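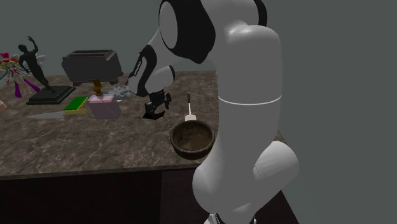 Hornear para una venta solidaria se parece poco a hornear para casa, y eso lo aprendí la primera vez que me apunté a la merienda de febrero en Bundton, la que recauda para el respiro de las familias que cuidan de alguien enfermo. Yo pensaba que bastaba con multiplicar mi receta de siempre y encender el horno temprano, pero la cocina pide bastante más preparación, empezando por el sitio. Una encimera de piedra marrón jaspeada como la de la imagen es preciosa, y también muy traicionera con las migas y los restos de canela, que se confunden con el dibujo, así que en una superficie de ese tipo conviene pasar la mano limpia por encima después del trapo. Y las figuritas, si las tenéis junto a las cosas de cocina, a un estante hasta el día siguiente, que la harina se mete en todos los pliegues y luego hay que sacarla con un pincel.

Os dejo lo que he ido apuntando en la libreta, un poco desordenado, como está en la libreta.

La víspera, pesar y nada más

La tarde anterior peso los ingredientes secos de cada tanda y los guardo en botes con su etiqueta: qué receta es, qué le falta (huevo, mantequilla, leche) y a cuántos grados va. Parece una tontería hasta que suena el teléfono con las manos pringadas y ya no sabes si le habías puesto la levadura. Sacad también la mantequilla a tiempo, cortada en dados, en un plato tapado. En invierno mi cocina está helada y necesita toda la noche; en verano, con una hora va sobrada.

Las galletas, mejor que el bizcocho

Los bizcochos lucen mucho en la mesa, pero se cortan mal y al final de la tarde queda medio con los bordes resecos. Las galletas aguantan, se reparten sin cuchillo y se pueden embolsar. El año pasado salieron de mi horno 269, de mantequilla y de avena, y volvió a casa una bolsita que nos comimos en el coche. Formo la masa en rollos, los envuelvo en papel y los congelo; la mañana de la venta los dejo diez minutos fuera y los corto con el cuchillo grande. Si el rollo se aplasta al cortar, un cuarto de vuelta entre corte y corte y queda redondo otra vez.

Dos bandejas bastan si se turnan: una dentro y la otra llenándose. Eso sí, la masa cruda siempre sobre bandeja fría. Cuando tengo prisa le paso agua del grifo por detrás y la seco bien.

Etiquetas, por favor, etiquetas

Este apartado lo escribo con cariño, pero en serio. En una merienda benéfica viene gente de todas las edades, con alergias que no conocemos, y lo mínimo es que cada bolsa diga lo que lleva. Yo escribo la lista completa de ingredientes y subrayo el gluten, el huevo, la leche y los frutos secos. Lo de nueces lo hago siempre lo último, cuando lo demás ya está cerrado, y con su propia espátula. Aun así, nunca pongo «sin nueces» en una etiqueta hecha en mi cocina, donde hay nueces todo el año. Preguntad antes a quien organiza qué normas tiene el local, porque hay sitios donde no admiten nada con nata o crema.

Enfriar y embolsar

No tengáis prisa por cerrar las bolsas. Una galleta tibia suda y por la tarde está blanda. Si os faltan rejillas, la del propio horno sirve, apoyada en dos tazas del revés. Embolso de ocho en ocho, con un cordel de algodón, que sale más barato que la cinta y se desata sin tijeras. Para el transporte, cajas bajas de fruta forradas con un paño limpio; las altas invitan a apilar, y abajo acaba todo hecho polvo.

El bote y el cambio

Llevad monedas. De verdad, muchas monedas, en un tarro aparte del de los donativos. En la merienda de Grestside, la primera hora se nos fue pidiendo cambio en la papelería de enfrente. También va muy bien un cartelito que explique para qué es el dinero, con letra grande y dos frases, porque la gente pregunta y una está envolviendo. Aquel día se juntaron 1.876 euros entre todas las mesas, y 562 salieron de la de dulces, que me tuvo contenta una semana entera.

Para limpiar después

El azúcar pegado se va con un paño mojado en agua caliente, dejado encima mientras se friega lo demás. En piedra no uso vinagre ni limón, que pueden dejar cerco en algunas; agua con una gota de jabón neutro, aclarar y secar. Las bandejas con grasa tostada, una noche con agua caliente y bicarbonato, y por la mañana un estropajo suave. Y el horno, cuando esté frío del todo, que las prisas ahí se pagan en los nudillos.

Me preguntabais en los comentarios por la receta de las de avena. La estoy pasando a limpio con las cantidades para tanda grande y la subo en cuanto compruebe el tiempo de horno, que en la libreta hay una mancha justo encima del número.

Imani Swai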